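Storage heaters and a smart tariff, worth switching?

Selina Camenzind
23 Nov 2020

Hi all, hoping somebody can talk me into or out of something. We moved into a flat in Brendlow in June and it's all electric — 3 old night storage heaters and a panel heater in the bathroom. Our last monthly bill was £138 and it hasn't even got properly cold yet! The meter has two rates but I'm fairly sure half the heating is coming on in the daytime. A chap from Cletudari came round and wants to swap the lot for their modern ones (the sort that learn when you're in) and I nearly signed there and then.

My other half thinks we should leave the heaters alone and just change tariff. We're both out till teatime, so the living room is boiling at breakfast and stone cold by the time we want to sit in it. Has anyone kept their old ones and got them to behave?
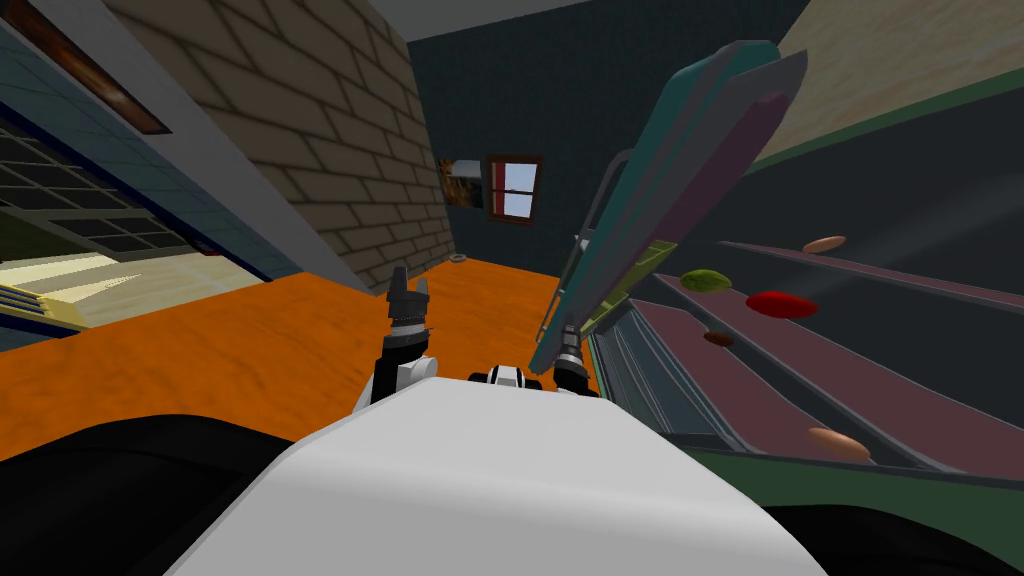
I should say the flat is rented out from under us in two years or so, so I don't want to spend a fortune on something I can't take with me. Any thoughts welcome, even rude ones.

Jonas Lanz

Don't sign anything yet. I had the same set-up for years and most of my trouble was the output dial. Input is how much it stores overnight, output is how fast it lets go of it. Turn the output right down at bedtime and leave it there till you get in from work. I used to leave mine up all night and wonder why I was sweating over my toast.

Then read both meter numbers last thing at night and again before you go out. If the day rate one is climbing while you're asleep, your cheap hours aren't what you think they are, so ring the supplier and ask for the exact times. Mine were an hour out all summer because the clock never changes on them.

Oh, and check the bathroom heater — if it's 1000 watts and on all day it'll eat money.

Ramanauskas

we got the new type, 20% off in the sale. nice and warm but bill is much the same tbh. change tariff first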